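Ticket 868 – Turnomow front loader stops mid-cycle with code F23, heavy items come out soaked
Status: Closed
Opened by: Stavros Petridis
Assigned to: Mutua Wanyama
Site: Obura guest house, upstairs laundry
Priority: Normal

Original report

The upstairs washer quits partway through the final spin and shows F23. The drum still has some water in it when the door unlocks. Sheets and pillowcases usually make it through. Jeans, bath mats and the thick towels don't. I have been running a second spin by hand and that works maybe half the time. Started in April after the machine was moved out to paint the wall behind it. Nothing else has changed that I know of. Detergent is the same Flivell liquid we have always used.

Reply from Mutua Wanyama, 9:40 a.m.

F23 on this model is a drain timeout. The machine gives the pump a set time to bring the water down, and if the level sensor still reads high it stops and shows the code. Four usual causes: clogged filter, kinked drain hose, hose pushed too far down the standpipe, or a weak pump.

Please do the filter first. It is behind the small door at the lower right. Put a shallow pan under it, open the little hose and let it run out before you unscrew the cap. Tell me what you find in there.

Reply from Stavros Petridis, 11:15 a.m.

Filter done. Found lint, a hair tie and a bent paper clip. Cleaned the housing with an old toothbrush. Ran a rinse and spin with nothing in the drum and it finished with no code. Then ran a normal load with denim and got F23 again with 26 minutes left on the display.

Reply from Mutua Wanyama, 11:50 a.m.

OK, so it drains with a light load and fails with a heavy one. That points at slow drainage more than a dead pump. Denim holds a lot of water and keeps giving it up during the spin, so the pump has to keep up for longer.

Two things I need:

1. Pull the machine out and look at the drain hose along its whole length. Check the spot where it passes the back corner of the cabinet.
2. Tell me how far the hose goes down into the standpipe.

Also tell me what is in the loads that fail. Type of item is enough.

Reply from Stavros Petridis, 2:05 p.m.

Loads that fail are the owner's work clothes and anything from the long-stay room. Mostly jeans and dark things, washed cold on the Heavy setting. I took everything out of last night's load and put it through the dryer at the other end of the hall, then folded it on the bed.
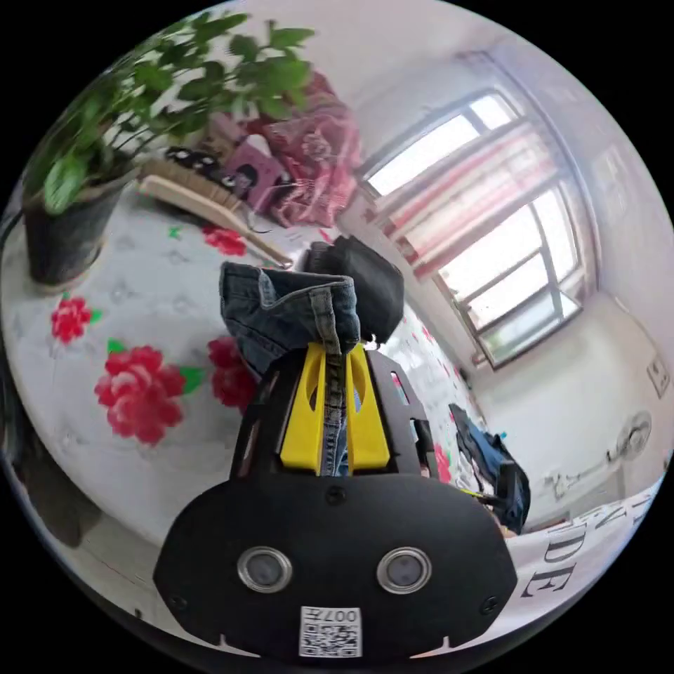
Blue jeans and a black folded item, on the bed.

Hose: it was flattened where it comes around the corner. The wall anchor had been put back lower than before, so the hose was doing a tight bend and the cabinet was leaning on it. I can't say how long the piece inside the standpipe is without pulling it out. Should I?

Reply from Mutua Wanyama, 2:30 p.m.

Yes, pull it. Have a towel on the floor. With this standpipe the end of the hose should sit no more than six inches inside the pipe. If it goes down much further it can siphon, and then you get odd fill levels and long cycles as well.

Move the anchor back up to where it was. You should see the old screw holes if the painter didn't fill them. If the flat spot in the hose doesn't spring back, replace the hose. The part is Stavitz 484, the corrugated gray one. Don't try to fix it with tape.

Reply from Stavros Petridis, 4:45 p.m.

Old holes were filled but I could feel them through the paint. Anchor is back up. The hose was way down the pipe, close to two feet. I marked it with a piece of tape at six inches and tied it to the faucet bracket so it can't slide.

The flat spot came back partway – it still has a crease. Ran one Heavy load with three towels and a bath mat. It finished, no code, but the last drain sounded slow to me.

Reply from Mutua Wanyama, next morning

I would not leave a creased hose in there. It will fold at the same place the next time somebody pushes the machine back. I have put a 484 in the parts box going over with the water filters. Shut off both faucets and unplug the machine before you swap it. The clamp at the pump end is the spring type, so use pliers.

Reply from Stavros Petridis, two days later

New hose is on. Ran three loads:

Sheets, Normal – finished
Jeans and sweatshirts, Heavy – finished
Bath mats, Heavy – finished, one restart for balance, no F23

Jeans came out damp, not dripping. Floor behind the machine is dry. I left a hand's width between the cabinet and the wall.

Closing note from Mutua Wanyama

Cause: drain hose crushed at the rear corner and inserted too deep after the machine was moved. Filter partly clogged, minor.
Fix: hose replaced, anchor raised, hose end set at six inches, filter cleaned.
Follow-up: filter check added to the monthly list for the upstairs laundry. If F23 comes back with the new hose, open a new ticket and mention this one. Next step would be the pump.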